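Working Alongside Machines - Course Handout, Session 6
Topic: Robots in building services, and the jobs around them
Wednesday, August 7, 2024

Welcome back, everyone! Last session was all factories and conveyor belts. Today we move into the bathroom, and I promise it is a far richer place to study automation than you might expect. Please read this before the discussion hour.
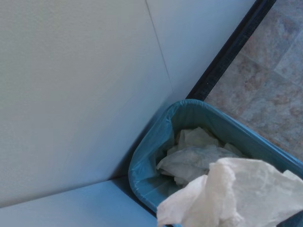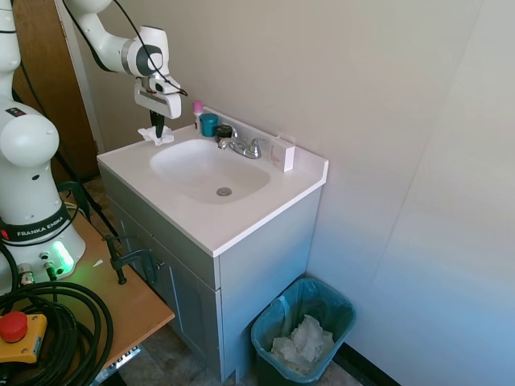

Washroom tidying with a robot arm: the bin with its teal liner (first), and the gripper at the crumpled tissue beside the basin (second).

1. The task
Our running case is Plasusard, a cleaning contractor whose crews look after the office building at Fourie. Clearing used tissues off a counter and into a trash can is a tiny part of a cleaner's round, and a wonderful one to think about. A tissue has no fixed shape. It folds, it flattens, it hangs over the side of things. A person grabs it while already looking at the faucet. For an arm, each of those tissues is a fresh problem, and the small bottles and jars along the back of a counter have to stay where they are.

2. What the crew told us
Plasusard interviewed 20 cleaners in December, before any decisions were made. Read the summary in the course folder, it's great material. A few points to look for:
- Picking up other people's used tissues was high on the list of jobs they would gladly hand over. Bending down to trash cans came close behind.
- They did not want to lose the walk through the building. That is when they spot leaks, empty dispensers and broken locks.
- Several asked who gets called when the arm stops halfway, and whether that call counts as cleaning time or as something better paid.

That last question is my favorite in the whole course! It sounds like a detail and it opens up everything: job titles, training hours, pay grades, who carries the phone.

3. Terms for today
Task: one piece of work, such as wiping a basin.
Job: the bundle of tasks one person is hired for.
Residual work: what is left for people once a machine takes a task, including work the machine creates (resetting it, moving it, cleaning it).
Stop authority: who may halt the machine, and who may start it again. At Plasusard anyone may press the red button, but restarting is limited to 4 trained staff. Is that the right split? Come with an opinion.

4. Group exercise
Each group takes one role: cleaner, shift lead, building manager at Fourie, or trainer from Stindus. Write a new job description for a washroom cleaner who shares the round with an arm. Decide what comes off the list, what goes on, and what the training should cover. Groups then trade papers and mark anything they would refuse to sign.

5. Reading and hand-in
Drarnero workbook, chapter 4, plus the interview summary. The written reflection is 2000 words at most - pick a task from a job you have held yourself, and follow what happens to the tasks on either side of it when that one goes to a machine. Bring a one-paragraph plan to the next session.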